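Carnet d'atelier, visite augmentée du détecteur
2018-05-04

Bon, la maquette Nastwood tourne enfin sur tablette ! On entre dans le tunnel, on avance de quelques pas et le détecteur s'affiche à l'échelle, posé sur le sol du couloir. Kwame a voulu passer la tête dans l'aimant, forcément (et il a vu l'envers des textures, à reprendre).

Le modèle de Petersen comptait 1 021 pièces séparées, beaucoup trop pour la tablette. J'ai fusionné tout ce qui ne bouge pas et on est descendus à 200. L'affichage ne saccade plus, sauf quand on lance les collisions de particules. Là je sèche encore. Lamisi pense que ce sont les traînées transparentes qui coûtent cher, elle essaie une version opaque.

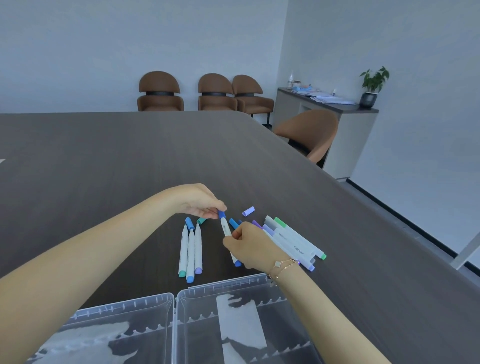

Les feutres pastel, capuchon bleu en main.

Côté ancrage : le repère glisse dès qu'on éteint une rangée de néons. Déjà le même souci en janvier avec le prototype Akside, et je n'avais rien noté à l'époque, bravo moi. Relancer la détection du sol toutes les 5 secondes arrange un peu les choses, mais le détecteur fait un petit saut à chaque fois, c'est assez désagréable à regarder.

Vasanthi a relu les textes de la visite. Elle trouve le passage sur le refroidissement trop long et elle a raison, je coupe deux paragraphes.

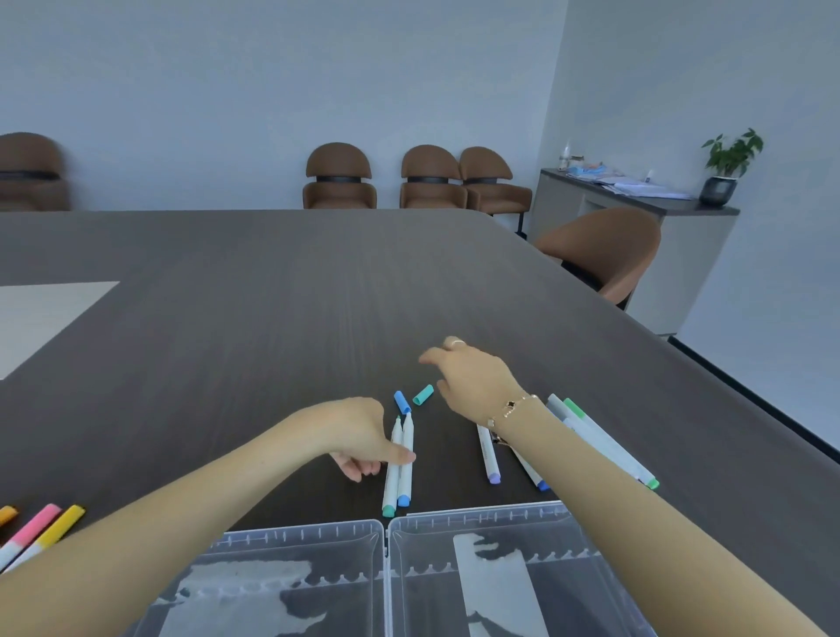
Sur la table, deux feutres et des capuchons à part.

À faire : renvoyer le fichier allégé à Petersen, demander à Amerley si la voix off peut être réenregistrée sans l'écho, tester avec le vieux téléphone de Kwesi.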